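Kultley ad log – readme

Last touched Aug 24, 2018 by Tavion. Shout if something looks off.

What it is

A log of public health and charity adverts, one row per advert, with notes on what the advert shows, who it seems to be talking to and whether it goes for fear, humour, guilt or plain information. Started as a spreadsheet for Kazue Wada's course at Rundcombe and grew. 1,093 rows at the moment. Posters, print, radio scripts, bus sides, short films, a few beer mats.

Not a ranking. We don't say which adverts worked. No sales figures, no recall scores, nothing from the agencies themselves apart from what they put out in public.

Files

adverts.csv – the main table
coders.csv – who coded which row, and when
wording.txt – slogans and body copy typed out in full, same ids as the main table
codebook.txt – read this before you ask me what "soft threat" means
old/ – the first version, kept because two student essays cite it. Don't build on it

Everything is comma separated, UTF-8. If you open it in a spreadsheet program check the ids, some start with a zero and the zero goes missing.

Columns in adverts.csv

id – text, never reused
year – year first seen, not year made. Often the same, not always
country – where it ran. Blank if it ran in lots
medium – poster, print, radio, film, outdoor, other
topic – smoking, road safety, dust and allergy, drink, food, hearing, handwashing, home hygiene, other
tone – see below
claim – the main claim in one plain sentence, coder's words
source_shown – yes if the advert gives any source for its claim, otherwise no
complaint – yes if we found a published complaint. No means we didn't find one, wich is not the same as there not being one
notes – free text, messy, some of it in Spanish

Tone codes

Alina Nistor wrote the tone scheme in May and it replaced the old five-point scale. There are 7 codes: fear, soft threat, guilt, joke, warm, flat information, mixed. Fear is for adverts that show or describe harm. Soft threat hints at it and lets you fill in the rest. An empty chair at a dinner table was the one we argued over longest. Went down as soft threat in the end, Eliécer still disagrees, see notes.

Mixed is a last resort. Please don't use it because you're tired. First pass had far too many mixed and Alina had to redo the lot.

How it was coded

Two coders per row, working apart, then a chat if they didn't match. Where they still didn't match the row gets both codes with a slash between. Yes that's awkward for sorting. No plans to change it.

Coders so far: Kazue, Alina, Eliécer Huanca, Carla Hamdan, me. Carla did nearly all the radio. Eliécer did everything in Spanish and most of the film.

No machine coding anywhere. Someone tried a keyword sort on the slogans early on and it put every joke under fear.

Susar and Qin batches

Two lots came from outside. The Susar batch is home hygiene and handwashing posters, scanned from a box of old shop displays. Scans are decent, dates are poor. Treat year as a guess for these and filter them out if you're doing anything over time.

The Qin batch is smaller, 27 rows, all outdoor, mostly kitchens and food safety. Good dates. Claims were translated by one person and not checked by a second, so go easy on exact wording. If you read the original language and fancy a few hours of dull work, get in touch.

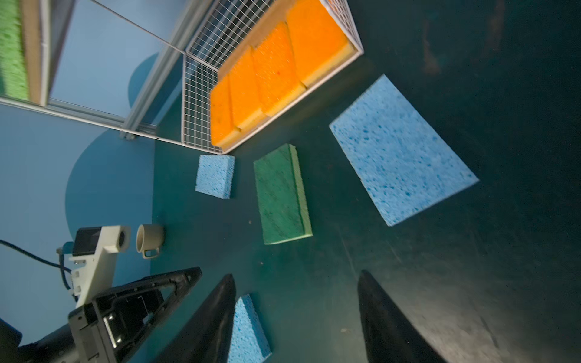 Both batches have the word batch in the notes column so you can find them. Spelled "bacth" in a handful of rows, will fix.

Known problems

Smoking is over-represented. It was the first topic we did and there is a lot of it about.

Very little radio before the 2000s. Scripts get thrown away.

Same advert sometimes sits in there more than once if it ran in different sizes. Carla is merging these, not finished, she's up to the end of road safety.

source_shown is strict. "Doctors say" doesn't count as a source. Neither does a logo in the corner.

Some adverts are upsetting, the road safety films especially. The table only has words but the claim column can be blunt. Worth a warning if you use it with a class.

Not included

The adverts themselves. They belong to whoever made them and we haven't asked. wording.txt is there for teaching and study, please don't lift whole slogans for anything you plan to sell.

Also left out: political adverts, anything from a company selling a cure, and charity appeals that only ask for money and make no health claim.

Using it

Free for teaching, essays, research. Credit it as the Kultley ad log and give the date at the top of this file, the rows do change. Tell us if you publish something – we like to read it.

Corrections: send the id, the column, what it says now and what it should say. One per line please. Long emails with everything in one paragraph go to the bottom of the pile.

To do

Finish merging repeats
Second check on the Qin translations
Split "other" under topic, it's getting silly
Hearing adverts from Rundcombe library, Kazue has the folder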